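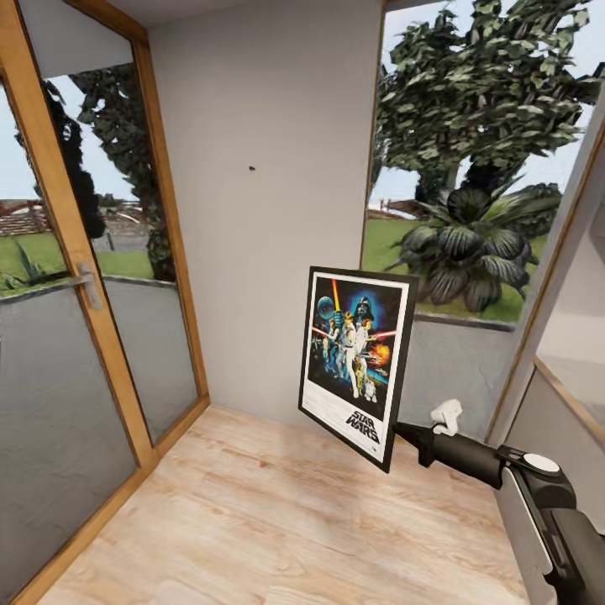
Loretta Schumacher wanted to know whether she could skip the location part entirely and just let the map pin do the work, and if not, why her listing kept bouncing back to draft every time she hit Publish. You can't skip it, Loretta, sorry! Turnar holds any listing in draft until the location block has at least one area, one landmark and one way of getting there. Your message is what got me rewriting this whole section, so thank you.

4. Location, landmarks and distances

I run a small guesthouse myself (Staltine, nine rooms, terrible parking) and I've filled in this block more times than I'd like to admit. It takes maybe twenty minutes if you have your distances ready and a whole evening if you don't. Get them ready.

Before you start

You'll need your street address exactly as the post office has it, your map pin already placed (section 3), and a list of the places guests ask you about. Mine is on the back of an old breakfast menu. A spreadsheet is fine too.

4.1 Adding your area

1. Open your property in Turnar and click Location in the left-hand menu.
2. Under Area, start typing the name of your neighborhood and wait for the list to drop down. Pick from the list. If you type the name and press Enter, it looks saved, but it's gone when you come back.
3. Choose a district type: business, old town, waterfront, residential or countryside. You only get one. Staltine sits right between old town and waterfront, and I went with old town, as that's what my guests call it.
4. Click Save area.

Note: if your neighborhood isn't on the list, choose the next larger area and put the neighborhood name in your description. You can also ask for it to be added. Mine was requested in November and it showed up a couple of weeks later.

4.2 Adding landmarks

This is the fun bit, and also where people go a little overboard (I did). Turnar lets you add as many as 34 landmarks, but a guest on a phone sees the first five and then a "show more" link. Put your best ones at the top.

1. Click Add landmark.
2. Search for the place by name. Museums, stations, arenas and shopping centers are mostly in there already.
3. Check the address under the name before you select it! There are two Vishwakarma Halls in our town, and for most of a summer my listing cheerfully sent concert guests to the one that does roller skating.
4. Choose Walking or Driving for the distance. Anything over two miles is set to Driving and you can't change it.
5. Drag the little dotted handle on the left to move the landmark up or down.
6. Click Save landmarks. The button is at the very bottom, under the map, and it's easy to miss.

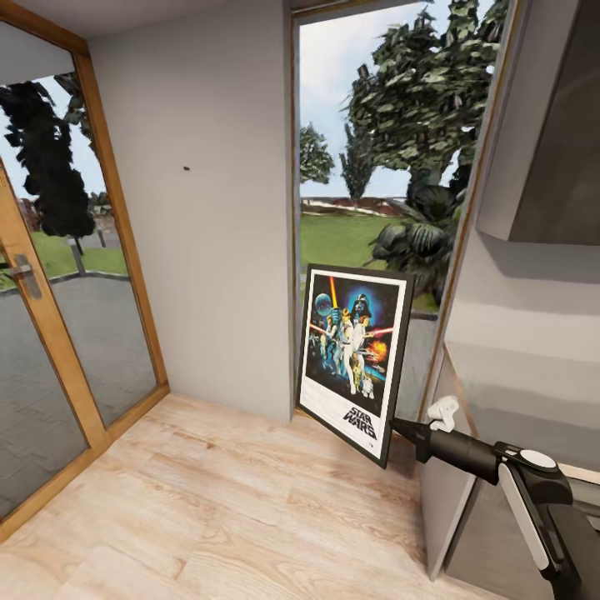 Glass door, wooden frame, lever handle.

Caution: deleting a landmark also deletes whatever note you wrote for it, with no undo. Copy your notes somewhere first.

4.3 Checking the distances

Turnar measures from your map pin, in a straight line, and then rounds. Straight lines are lovely if your guests are seagulls. Everybody else has to go over the bridge.

1. Click Distances at the top of the Location page.
2. Compare each figure with a route you've walked or driven yourself.
3. To correct one, click the pencil beside it, untick Measure automatically and type your own number.
4. Pick feet, yards or miles. Kilometers get filled in for you, in brackets.

My nearest tram stop came up as 665 feet. On foot, going past the bakery and around the churchyard, it's 1,017 feet, so that's what I typed in. Does anyone care about the difference? Somebody with two suitcases and a toddler does, and that's the person who writes the review.

Note: if you move your map pin later, even a tiny bit, your corrected distances stay as they are. The automatic ones change. Have another look at the full list after any pin move.

4.4 Writing the location text

You get 400 characters, spaces included, and the counter under the box turns orange when you're getting close. I keep mine very plain: the district first, then two landmarks, then how to arrive. Leave the rooms out of it. They have their own box in section 5, and if you repeat them here the two run together on the printed page and look odd.

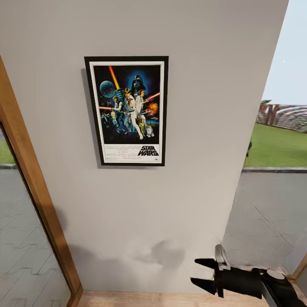 Once you've got something you're happy with, read it out loud before you save it. That's how I caught myself saying "conveniently located" twice in one sentence. Then:

1. Paste your text into Location text.
2. Click Preview and look at the phone version as well as the desktop one.
3. If you have guests booking in other languages, click Add translation and paste each one in its own tab.
4. Click Save text, then Publish.

4.5 If you also list on Nurkus

Nurkus picks up your location block from Turnar overnight, so don't panic when nothing changes right away. Esben Arnardóttir pointed out that it ignores the order you dragged your landmarks into and sorts them by distance instead, and I've checked, and that's right. I haven't found a way around it yet. What does work is hiding the ones you don't need: open the landmark, untick Share with partners and save.

Caution: don't edit the location block on both sites. The overnight update overwrites whatever you typed into Nurkus, corrected distances included.

Last updated Wed 18 December. Section 5 covers rooms and beds.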